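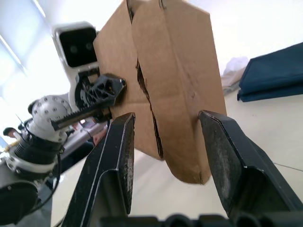 ## Chapter 5: Boxes and Folded Board

Most goods from a warehouse travel in corrugated cardboard. In this chapter we study how a flat sheet becomes a box, and how the box becomes flat again. You will need one used carton and a clear table.

A crease is a line where the board was pressed before folding. It bends easily there — elsewhere the board resists, and wrinkles appear.
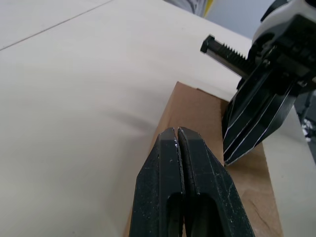

*Figure 5.1. Brown cardboard box on a white tabletop.*

Look first at the long edges of your carton. At the Doolan packing room, a box with smudges or small creases is used again, but a box with a torn corner goes to recycling. Next, study the flaps. They take the most bending, so they become weak first.

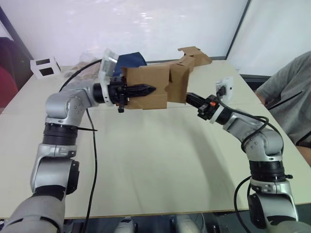

*Figure 5.2. Corrugated box, partly unfolded, with several flaps raised.*

Key words: crease, flap, panel, edge. Exercises begin on page 289.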